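Before we get to hardware, I'd like you to spend some time (more than feels reasonable!) watching a person wipe down a kettlebell. It looks like the dullest chore in the gym, and it will teach you more about choosing a gripper than the first chapter of any catalog. Keep your eye on the fingers, and on how the cloth bunches up as they work.

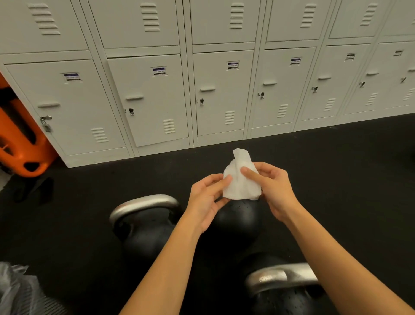 **Robotics Teaching Group, Dept. of Mechanical Engineering**

## Handout 2: Picking a gripper for wiping

We have two candidates on the bench this term. The Grudadent is a parallel-jaw gripper, stiff and wonderfully repeatable, and it opens to 90 mm. The Dokeck has three soft fingers, opens to 122 mm, and is a good deal more forgiving if your pose estimate is off. Both bolt onto the Belay arm with the same adapter plate, so please don't go hunting for a second one.

A wipe has no fixed shape, so your planner can't hold on to a nice tidy model of it. Think about the handle, too: it's curved, it's shiny, and one hand may need to hold it while the other does the work. 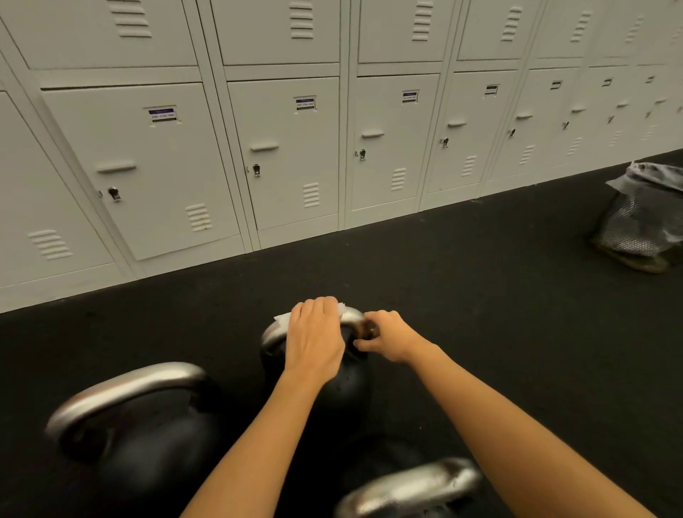
So we're asking for two kinds of contact from one tool, a light pinch on something floppy and a firm hold on something rigid. Kiros Habte ran the Grudadent at 22 N last term and got a lovely grip on the cloth, but the pads left hardly any of it free to wipe with. The Dokeck spread the cloth nicely and then slid on the metal. I'd love to see somebody try one of each!

Next, cameras. Compare the wrist camera with the head camera, and write down when the fingers hide the very surface you're trying to clean.

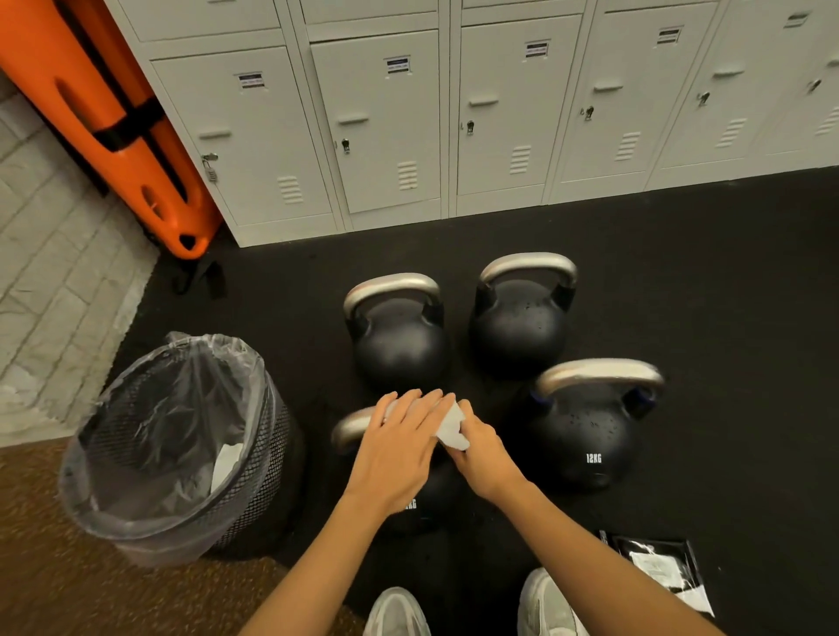 *Fig. 3. Both hands over the lower-left kettlebell, with most of it hidden from the head view.*

Droplets and bright metal are hard on depth sensing, so log the raw depth from the Rerex controller before you filter anything. Desta Moges has a short script for this and is very happy to share it. 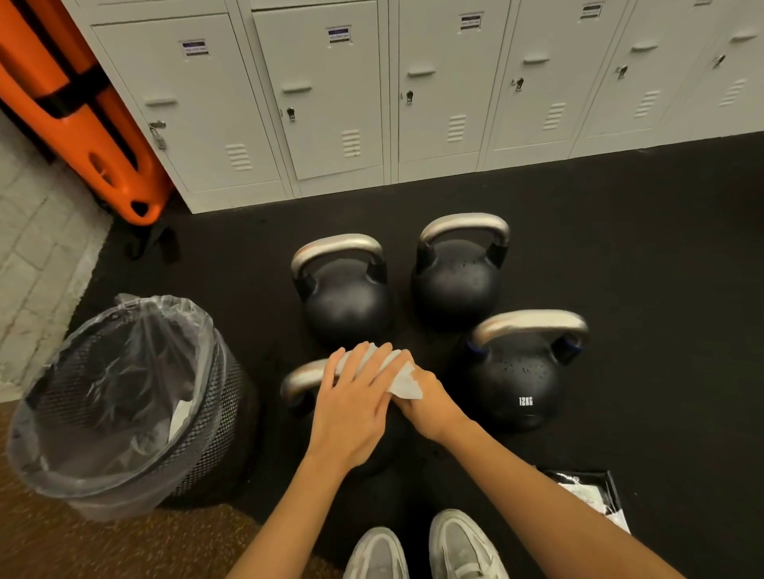
*Robotics lab, October*

For your write-up, bring one page per gripper: grip force, how much cloth stayed free, and where you lost sight of the handle. Rough sketches are welcome, and so are failed runs, as long as the settings are written next to them.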